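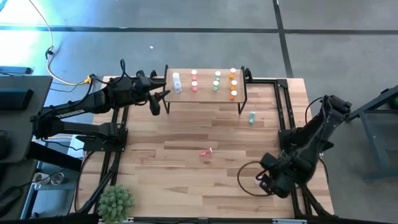 Tandelance, the small software team based in Ruawai, has put out a new version of its planner for two-armed robots, and anyone who has watched a pair of arms freeze over the same tabletop will want to have a look at it.

The release, called Gidik, came out on 5th May. Its main job is deciding which arm should go for which object, and in what order, when both can reach. Older versions worked out the whole sequence before anything moved and then stuck to it. Gidik keeps the plan open. Each arm holds a short list of things it could do next, and the list is sorted again every time the cameras report something new — a container that has tipped over, say, or one that has rolled towards the other arm's side.

"We used to plan like people writing a shopping list and then refusing to look at the shelves," said Eluned Morgan, who leads the planning work. "Now it looks, and it changes its mind, and it does it quickly enough that the arms don't stand about waiting. I'm really pleased with how it moves!"

The numbers published with the release are encouraging. In a run of 500 tabletop sorting tasks, using small coloured containers and a few loose items, the new planner finished 445 without anybody stepping in. The previous version managed nearly 195 fewer on the same set. Most of the remaining failures came from objects lying on their sides, which the perception code still finds hard to place when only the end of them can be seen.

That part is being looked after by Hubert Szulc, who has rewritten the way the head view and the wrist views are put together. The head view gives the layout of the table and the wrist views take over for the last stretch, when the fingers are close and the picture from above is mostly arm. The handover between them used to be a fixed distance. It is now worked out afresh for each grasp, and blurred wrist frames are given less weight while the arm is moving fast.

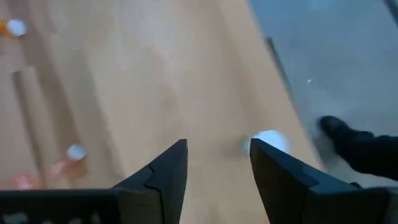 Does the planner need both arms to be the same model?

Gidik reads a separate description file for each arm, so two different models can share a table as long as their reach and joint limits are filled in correctly. Mixed pairs have had less testing so far, and the team would love to hear from people who try them.

There is also a new replay tool, Demel, which lets you scrub through a recorded run and see what each arm was considering at any moment. It sounds like a side dish but may well be the bit that people use most. Stanisława Tomaszewski wrote it over the summer holidays and it has already been used to close 121 old bug reports.

The next update, with better handling of objects on their sides, is planned for July.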